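**Ticket 974: permit lookup shows every dog license as a liquor license**

Status: open, again

Reported Tuesday, 8:40 a.m. The public permit page (Jutell module, town of Bramevano) lists 3,672 active liquor licenses. The town has 24 bars. The rest are dogs.

Tried so far:

- Cleared the page cache. Still dogs.
- Re-ran the nightly import by hand. It finished with no errors, which I took personally.
- Compared category codes. Liquor is `LQ`. Dogs were `DG` until the June update, when Visetti merged "minor licenses" into one table and let the first code in the list win.

I put the old code table back on the test site and the dogs went home. On the live site the import stops at row 3,000 and rolls everything back, so the public still sees a beagle cleared to serve until 2 a.m.

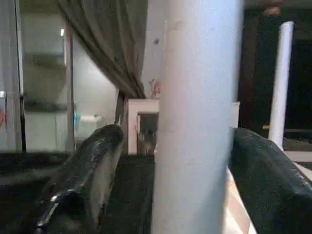 Visetti support replied that the 3,000-row limit is a setting, that it is on page one of the manual, and would we please stop marking these urgent. Page one of our manual is the table of contents. I asked for the name of the setting and moved the ticket down to "high."

Update, 4:15 p.m.: setting is `batch_max`. Raised it on test, full import went through. Live change needs sign-off from the clerk's office, who would also like the phone calls about the dogs to stop.

Next: run it live after closing, then check the fishing permits.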